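What Is an Edition?
Illbridge Print Room: Explainers for Younger Readers
Text by Pantelis Konstantinidis
Last updated 6 Jan 2022

A painting is usually made once. A print can be made many times from the same surface. A set of prints that match one another is called an edition. This page explains how an edition is made, how it is numbered, and what the pencil marks at the bottom of a print mean.

The block

A print starts with a surface that holds ink. In a relief print, this surface is called a block. It may be a piece of wood, or a sheet of linoleum, which is a smooth material also used on floors. Prints made from linoleum are called linocuts.

The artist draws a design on the block and then cuts parts of it away with small, sharp tools called gouges. The parts that are cut away will stay the color of the paper. The parts that are left standing will take the ink. A rubber stamp works in the same way.

A gouge is pushed away from the body, and the hand that holds the block stays behind the blade. At Illbridge, children use gouges only with an adult at the table.

Why the design is backward

When paper is pressed onto a block, the picture comes out reversed. Left becomes right. A fish that swims to the left on the block swims to the right on the paper. For most pictures this makes little difference, but letters have to be cut backward to be read the right way around.

There is a simple method for getting letters right. Write the word on thin paper in soft pencil, turn the paper face down on the block, and rub the back with a spoon. The pencil moves onto the block already reversed.

The ink

Ink for relief printing is thick, like cold honey. It is spread on a flat sheet of glass or plastic with a roller. The roller is moved up and down, then side to side, until the ink makes a thin, even layer. An even layer makes a quiet hissing sound. A wet, slapping sound means there is too much ink.

Too much ink fills the fine cuts, and thin white lines disappear. Too little ink leaves the dark areas speckled. Printers call this speckled look "salty."

The paper

Paper for printing is chosen for its surface and its thickness. Thin, smooth paper picks up detail with little pressure. Thick paper needs more pressure, and is often made slightly damp first. Our beginners' sets use Anorau, a thin white paper that works well by hand.

All the paper for an edition is cut before printing begins. The printer also cuts a few spare sheets for mistakes.

The pressure

Ink moves from block to paper when the two are pressed together. There are 2 common ways to do this.

By hand: the paper is laid on the block and rubbed with a flat tool called a baren, or with the back of a wooden spoon. Work from the middle to the edges. Lift one corner to check the print, and lay it back down if more rubbing is needed.

By press: the block and paper go through or under a machine that pushes on the whole sheet with the same force. Our oldest press is called Gilbert. It has a long handle and a flat iron plate, and it should be worked by one person at a time.

Keeping every print in the same place

If the paper is put down in a different place each time, the prints will not match. Printers solve this with a registration sheet. It is a piece of card with the outline of the block and the outline of the paper drawn on it. The block goes on its outline, and the edge of the paper is lined up with the other.

Registration matters more when a print has several colors. A print with 3 colors may need 3 blocks, and each one must land in the same place on every sheet. When a color lands in the wrong place, a thin gap or a double edge shows. This is called being "off register."

Proofs

The first prints from a block are tests. They are called proofs. The artist looks at a proof, decides what to change, and cuts some more. A part that has been cut away cannot easily be put back, so proofs are taken often and cuts are made a little at a time.

When the artist is satisfied, one proof is kept as the guide. Every print in the edition is compared with it. Those that do not match are left out.

Numbers and names

Look below the picture on a finished print. There is often a number written like a fraction in pencil. The lower number tells you how many prints are in the edition. The upper number tells you which one you are looking at. A print marked 2/400 is number 2 in an edition of 400.

A low number does not mean a better print. Sheets are often mixed up while they dry and are numbered afterward.

The letters A/P stand for "artist's proof." These are extra prints that the artist keeps. The title, if there is one, is normally written in the middle, and the artist's signature goes on the right.

When an edition is finished, some artists cut a line across the block so that it cannot be used again. This is called canceling the block. Other artists keep the block as it is and do not print from it.

Finding a first design

A first block should have large shapes and few lines. Rooms at home are a useful place to look. Straight edges are the easiest to cut. Curves take longer, and it helps to turn the block slowly while the gouge stays still. Draw the shape in outline, then decide which areas will be dark.

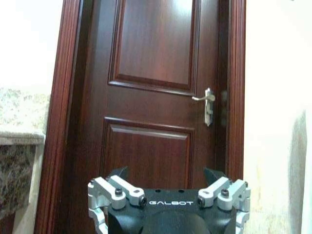
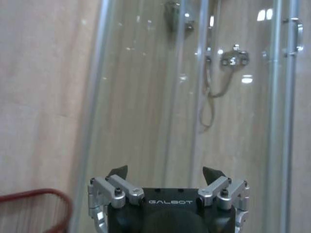
First picture: a door with raised panels. Second picture: a curved glass shower enclosure.

Words used on this page

Baren: a flat hand tool for rubbing the back of the paper.
Block: the surface that is cut and inked.
Edition: a set of matching prints from the same block or blocks.
Gouge: a cutting tool with a curved or V-shaped blade.
Proof: a test print.
Registration: lining up the block and the paper.

The next explainer in this series, Zekavow, is about folding one printed sheet into a small book. It will be added in September.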